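Grillenholm bread knife, 22 cm: a review after one summer

October, by the editor of Soltham Kitchen Notes
Last updated: October

I bake bread at home, mostly dark bread with seeds, and for many years I cut it with a knife that came in a block with other knives. It was never a good knife. The crust of my rye is hard, and by the second day I was tearing the bread more than cutting it. In spring I bought the Grillenholm bread knife, and I have used it almost every morning.

The blade is 22 cm long. I first thought this was too short, and for a very wide country loaf it is, a little. For a loaf from a tin it is a good length, and the knife still fits in my drawer, where my sister's longer one from Pukside would not. The teeth are wide and rounded at the points. They go into the crust without slipping, and you must pull the knife and let it work. If you press down, the soft part of the bread is crushed like with any other knife.

The handle is what I like least. It is smooth and quite thin, and with butter on my fingers it turns in the hand. For small hands it is maybe better. The balance is toward the tip, and I needed a week to get used to it.

I paid 67 dollars at Nigam, including the paper sleeve for the blade. That is a lot of money for one knife which does one job. The Pukside knife costs less and cuts a soft white loaf just as well. With seeded bread I see a clear difference: the slices from the Grillenholm are even, and I can cut them 3 mm thin for drying in the oven. With the other one I get a wedge.

Some words about the board and the bread also. A serrated knife leaves marks in any board, and I keep one board only for bread. Let the loaf rest before you cut it. I wait 40 minutes for rolls and much longer for rye, which I prefer to leave until the next day.
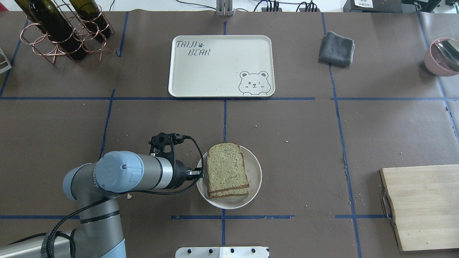
Two slices of whole-grain bread on a round plate.
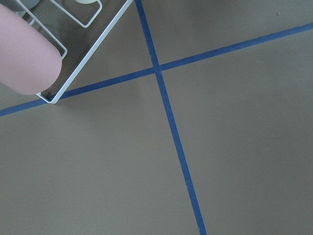
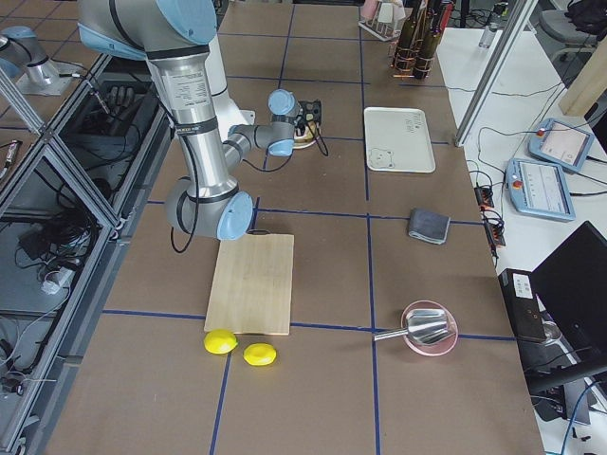
With a light bamboo cutting board.
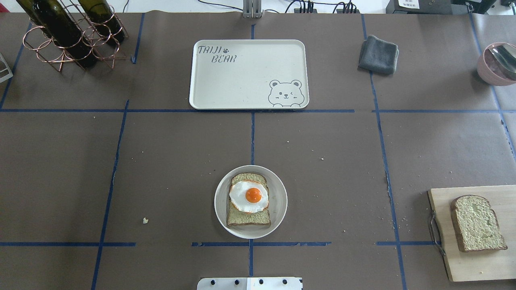
For cleaning I use warm water and a soft brush, moving from the back of the blade to the edge. The maker says no dishwasher, and I have followed this. There are no spots on the steel so far. Sharpening I have not tried. The knife shop in my town sharpens straight blades only, so I would have to send it away, and I do not know yet what that would cost.

I would buy it again if I baked the same bread, but I would hold it in the shop first. Someone who eats mostly sandwich bread can save the money.

Related reviews
Pukside bread knife, long blade
Nigam loaf tin with lid
Linen bread bags: which size to buy
Flour bins for a small kitchen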